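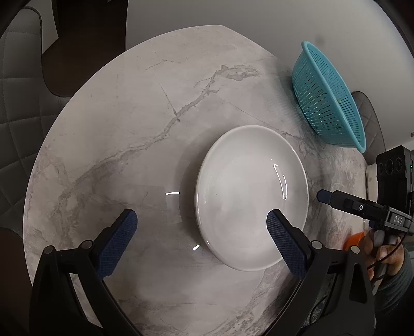

# Monthly walk-through: portable extinguishers, hose reels and exit lights

**Building:** Greltham, ground floor, mezzanine and rear store
**Month:** April
**Walked by:** Joelle Geagea, with Abílio Tavares for the rear store
**Goes to:** Tadhg Cronin

Comments are mine (JG) unless initialled. I've ticked only what I looked at or put a hand on. Last month's sheet had a tick in every box, including one for a hose reel that has been locked behind the Flarkar cage for ages, so I'd treat that sheet with some caution.

## 1. Portable extinguishers

- [x] Each unit on its bracket or in its cabinet
- [x] Pins and tamper seals in place
- [ ] Gauges in the green
- [ ] Service tags punched and readable
- [x] Right type for the hazard

**Comments:** The gauge on the mezzanine stair unit sits on the line between green and red. Mendonça's technician calls that "within range". I tapped it and the needle didn't move at all, which doesn't fill me with confidence. Please swap it and let them argue afterwards.

Tags on the 4 units along the loading side are punched for the last service, but the punch marks all line up so neatly that I wonder if they were done in a stack at the van. I can't prove it. I'd like someone to walk with the technician next visit.

CO2 unit by the switchboard is fine. Horn is tight, no cracks.

## 2. Hose reels

- [x] Front corridor reel runs out freely
- [ ] Rear store reel reachable
- [x] Nozzle interlock works
- [ ] No leaks at valve or drum

**Comments:** Rear store reel still can't be reached without the cage key. Aníbal Barreto tells me the key "is always around". It took Abílio 9 minutes to find it on Monday, and he knew we were coming.

Front reel drips at the gland when the valve is open. Slow, but there's a rust stain on the wall under it, so it's been dripping for a good while. Not on any earlier sheet.

*AT: the key now hangs on the hook inside the dispatch door. Label to come.*

A hook is better than a pocket. It still leaves a locked gate in front of a hose reel. Move the gate or move the reel.

## 3. Exit signs and emergency lights

- [x] Exit signs lit on mains
- [ ] Held for full discharge test
- [x] Fittings clean, no broken covers
- [ ] Logbook matches fittings on the wall

**Comments:** I pressed the test buttons and the lights came on. All that tells us is that the lamps work and there's something in the batteries. The log says the full discharge test was done, with the same finishing time written beside every fitting on both floors. I'd like to know who was standing under them. Ask Mendonça for the original test record, as the typed summary won't do.

The log lists 3 fittings on the mezzanine. There's one more over the new partition door with no number on it. Who put it in, and is it on the emergency circuit?

## 4. Exits and paths of travel

- [x] Front doors open with one hand, no key
- [x] Stairs clear
- [ ] Rear exit clear on both sides
- [x] Fire doors close and latch by themselves

**Comments:** Inside of the rear exit was clear. Outside, a pallet of Grerkero cartons was parked some 300 mm from the door leaf. It opened far enough for me to squeeze through sideways. I was told it's "only there on delivery days". The cartons had leaves on top.

Lourenço Salgado moved it while I was there. I'll look again without ringing first.

## 5. To fix

| Item | Who | When |
|---|---|---|
| Replace mezzanine stair extinguisher | Tadhg | This week |
| Rear reel: shift gate or reel | Aníbal | Plan before next walk |
| Front reel gland | Mendonça | Next visit |
| Original discharge test record | Tadhg to chase | This week |
| Number and trace the extra fitting | Abílio | Before next walk |
| Paint keep-clear area outside rear exit | Lourenço | First dry day |

Please don't close any of these on the strength of an email. I want to see the part, the paperwork or the paint.

JG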